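Piledley Robotics Club
Home | Term projects | Gallery | Come along

Coffee term: the gallery page

I promised a gallery at the start of term and then spent the whole term with my head inside a coffee machine, so it's a short one, sorry! I've padded it out with the answers to things people keep asking me at the door, and with my notes from the workshop nights before I lose the notebook again.

For anyone new, we're the Piledley club, we meet in the back workshop at the Butt Street hall, and every term we pick one job and try to get a robot to do it. Last term was folding tea towels (never again, or at least not until I've forgotten what it was like). This term it was coffee. The full job is to take a capsule off its stand, pop it into the machine, shut the lever and put a glass where the coffee comes out. You'd do it half asleep. We had 12 weeks, two arms and a lot of opinions.

The job came from the Rindex, which is the little competition we run with the Nandari club over the range every year. Each club sets the other a kitchen task and we meet in December to show what we've got. Nandari gave us coffee. We gave them a toast rack, and I've heard they're still cranky about it.

A few notes from the first half of term, in the order I find them in the book:

Getting a capsule off the stand was the bit I expected to be awful and it was merely fiddly. The capsule is held at the rim, so you can't just grab the nearest bit and yank. The arm has to come in at an angle, close gently, then lift away along the same line the capsule went on. Our early goes all pulled straight towards the robot, and the whole stand would come along for the ride. One of our members had the bright idea of making the first move after the grip a very short, very slow one, and that fixed most of it in a single evening. I was so pleased I bought biscuits.

Fingers were a whole saga. We tried soft ones, which were lovely on glass and hopeless on foil, and we tried wrapping stiff ones in grippy tape, which worked for one night and then went furry. If you do use tape, change it before every session and write down that you changed it. I have a page in the notebook that only says "is it the tape???" in three colours of pen.

Camera positions changed twice. I won't bore you with the detail except to say that a view from up high is great for finding things on the table and no good at all for the last little bit, when the gripper itself is in the way of what you want to see. A view from the wrist is the other way around. We ended up using both, and labelling the recordings by table night instead of by whoever was driving, because half of us forgot to put our initials in.

Then there was the lever. I had a favourite plan where one arm would hold the machine steady while the other pulled, and I defended that plan for longer than I should have. The two arms kept wanting the same patch of air. We've gone to taking turns, which is slower, but I can now watch a run without making a noise like a kettle.

Pictures from the table:

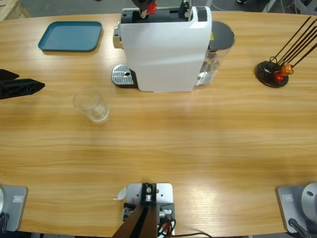
Capsules, coffee machine and plenty of tabletop.

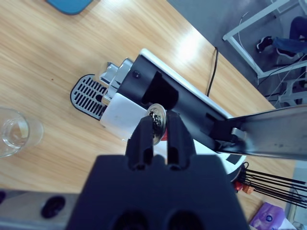

Why do you put the capsule in before you move the glass?

The capsule goes first because it's the step most likely to go wrong. If we miss the slot we can stop the run right there, put one thing back and start again. When we did the glass first, every missed capsule meant resetting the glass as well, and on a practice night that eats up your evening. At the Rindex you're allowed to do the steps in any order you like as long as the glass is under the spout before the button is pressed.

There are a few more of these, so I'll keep going in the same spirit.

How do you score a run?

We use the Rindex sheet, same as Nandari. A point for the capsule leaving the stand cleanly, a point for it going in, a point for the lever, a point for the glass, and then you lose one if a human hand goes anywhere near the table. A set is 30 runs, and you can't throw any away. I know some people would like to drop the first few as warm-ups (I would like to drop the first few as warm-ups) but the rule is the rule, and it does make the sheets easier to compare between the clubs.

Is it programmed or is somebody driving?

A bit of each, depending on the night. In the first half of term we mostly drove the arms by hand to work out which movements made sense, and we recorded those. Later on we used the recordings to teach it, and drove only to get it out of trouble. On the day the Rindex has a class for each, so you can enter a driven run and an unaided run and they're scored on separate sheets. I'd encourage beginners to enter the driven one. It's harder than it looks and a lot of fun, and your neck will hurt the next morning.

Does anyone drink the coffee?

I have, once, and it was fine, though it had been sitting there for the length of an argument about lighting. We mostly practise with the machine switched off. Running it with water in comes at the end of the night, when the cables have been checked and everyone's cup of tea is on the other bench. Please keep your tea on the other bench.

Do I need to know any coding?

You can turn up with none. There's always a job on the table side, things like resetting between runs, keeping the sheet, checking that the machine hasn't crept away from its marks, and you pick up the rest by standing next to somebody who's swearing at it. We do a beginners' hour at 6 pm before the main session, and that's the one to come to if you've never touched an arm before. Closed shoes, hair tied back, and if you've got a laptop with a charger that works, bring it.

Back to the notes, for the second half of term. Lighting got its own page. Our table is shiny and the hall lights are harsh, and on some nights the glare sat exactly where we wanted to put things down. We shifted the start position for the glass and that was cheaper than new lights. We also learned to put the capsules back on the stand the same way up every time, since a crooked one would cost you a run and then you'd spend ten minutes blaming the software. My favourite run of the whole term was a dreadful one, where it picked up the capsule beautifully, carried it all the way across and then set it down very neatly beside the machine. Full marks for manners!

Still to do before December:

- Print the Rindex sheets, both classes, and a spare set for Nandari who always forget theirs
- New tape for the fingers (if we're still on tape by then)
- Find the good extension lead, last seen in the tea towel box
- Decide who's driving, and have the discussion before we're in the car park
- Capsules. Buy the cheap ones for practice, please, and don't open the nice ones

If you took any photos on your own phone this term, send them through and I'll add them underneath. Big files are fine, but please don't put them in the group chat, it squashes them. The next gallery will go up after the Rindex, and the toast rack will be in it if Nandari let me anywhere near their table.

Gallery | Term projects | Butt Street hall, use the side door after 5 pm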